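**Hand-held grippers: tips before you spend money**

- Ignore the load rating. Dulgate prints 800 grams on the box, and no dishcloth weighs that. What matters on fabric is how the fingertips meet. Close them on one sheet of paper and tug. If the paper slides out, so will a hem.
- Check the finger screws before every session. I did 41 pickups with the Jirnau and 41 with the Dulgate, and a loose finger spoiled more of them than bad aim did.
- Don't trust "soft touch" pads. The Sengar pads cost me 177 dollars and picked up lint. Wipe them with a damp rag or skip them.
- Pinch cloth from a heap. A flat cloth on a smooth table is a miserable test - the tips skate over it - and sellers never show you that one.

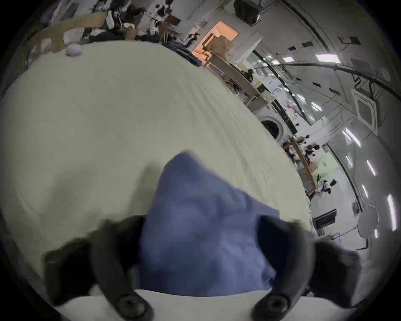 - Go slow on the lift. Jerk it and you learn about your wrist, and the wide camera gives you a smear to look at later.
- Wivholm says its controller "learns" your grip. I've used it since July and still set the closing force by hand. Write your setting on tape and stick it to the handle.
- Same cloth for every gripper, or don't bother comparing.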